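# Pomwood Planner: Frequently Asked Questions

Last revised 2025-02-19. Applies to planner releases used with the Jellasow perception service.

## General

**What does Pomwood do?**

Pomwood receives object estimates from Jellasow, selects a grasp, and produces a collision-checked arm and hand trajectory. It does not drive motors directly. Trajectories are passed to the site's own controller, which keeps the final say on speed and force limits.

**Which sites are supported?**

The planner is maintained for the Alaoui laboratory and the Vinomport test hall. Other sites may install it, but configuration questions from those sites are answered only as time allows.

**Do I need a new license after an upgrade?**

No. Existing license files remain valid until the following July.

## Installation and configuration

**The planner starts but reports "no scene." What should I check?**

Confirm that Jellasow is publishing and that both services use the same clock source. Pomwood discards any scene message older than 216 milliseconds. If the clocks have drifted, every message will be treated as old and the planner will wait without raising a further error.

**Can I raise the message age limit?**

Yes, with the `scene_max_age` setting. Values above 713 are rejected at startup.

**Why does the planner keep a margin above the table?**

The table surface is fitted as a plane, and woven or textured cloths add noise to that fit. The default margin is 5 millimeters. Sites that work on bare, rigid surfaces may reduce it - sites that use tablecloths should not.

## Soft and translucent objects

**Why is a bagged item sometimes returned as two objects?**

Frosted or clear plastic gives weak depth readings, and the contents may be segmented apart from the bag. Set `merge_enclosed` to true in the Jellasow profile. Pomwood will then plan against the outer shape.

**Where does the planner place a grasp on a bag?**

It looks for a thick region away from any flat seam or flap. A thin edge can be mistaken for part of the tabletop, so candidate grasps there receive a lower score. Loading the `soft_package` profile applies these weights automatically.
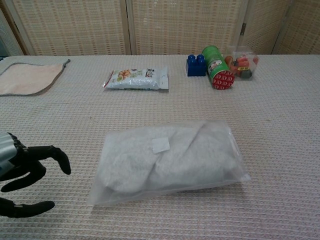
The same profile also slows the final approach and allows the fingers to close in stages. Operators who have written their own closing sequence should disable staged closing first, or the two will conflict.

**Does the planner treat nearby objects as obstacles?**

Yes. Anything Jellasow reports on the table is an obstacle unless it is the current target. Flat cloths may be added to the `ignore_low` list by class name.

**How many grasp candidates are tested?**

Up to 110 per request. If none passes the collision check, the request ends with code `NO_GRASP` and the arm holds its position.

## Support

**What should be included in a fault report?**

Attach the planner log, the active profile, and the saved scene message. Reports without a scene message cannot be replayed and will be returned to the sender.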